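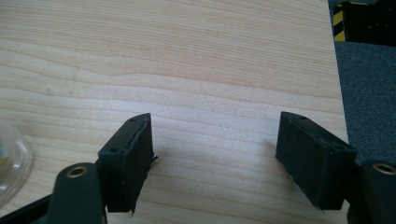 Chapter 8
The Bench in Team Handball

After you have read this chapter, you should be able to:
explain how substitution works in handball and where the players must enter and leave the court;
prepare a simple rotation plan for one match;
recognize the first signs that a player on the court is tired;
speak with a substitute before, during and after the time on the court.

Key words: substitution area, rotation, specialist, faulty substitution, team time-out

8.1 Why the bench deserves its own chapter

In the earlier chapters we looked at the players on the court: the goalkeeper, the backs, the wings and the pivot. Many beginning coaches stop there. They select a starting team, they teach it well, and during the match they look at the bench only when somebody is injured or very tired. In a sport with two halves of 30 minutes and with free changes of players, this is a big loss.

In handball a substitute does not need to wait for a pause in the game. The player who leaves must be off the court before the new player enters, and both must use the substitution area of their own team. If the new player comes in too early, the team is punished for a faulty substitution and must continue for two minutes with one player less. The rule is easy to understand when we sit in a classroom. It is harder to follow when the team has just lost the ball and everyone is running back.

For this reason the change must be trained like a pass or a shot. Fedir Lytvynenko, who coached the women's team of Zhuravel, gave the last part of every Monday training to changes only. His players practiced the change between attack and defense at full speed, with a second coach standing at the line to watch the feet.
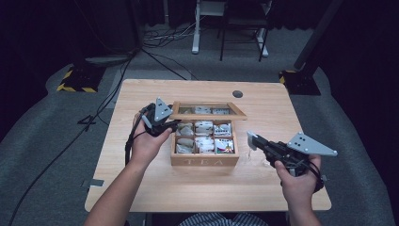

A wooden tea box with its lid raised.

8.2 A match from Gallumville

Consider the following case. Grovico played away in Gallumville with a full bench, but the coach, Fedir Shevchuk, trusted mostly his starting players. His left back stayed on the court for nearly 38 minutes without a rest. At half-time Grovico was leading. In the second half the left back began to shoot from a greater distance, and he jumped lower. In defense he started to hold the opponent with his arm instead of moving his legs, and he received a two-minute suspension. The home team scored several goals in this period and won the match.

After the match Shevchuk wrote in his notebook that the left back "lost his shot." When he later watched the recording, he changed his opinion. The shot had been good for as long as the legs were good. The signs were there before the suspension, and the substitute for this position was sitting two meters from him with his jacket on.

We will return to this match in section 8.5, where you will find the full table of playing times.

8.3 Before you continue

Think of a team that you have coached or played for, and answer in your notebook.

Which player on the court was changed the least, and who decided it?
Did the substitutes know before the match when they could expect to play?
How did the coach call a player from the bench: by name, by a sign, or by touching the shoulder?

Keep your answers. You will need them for the rotation plan in section 8.4.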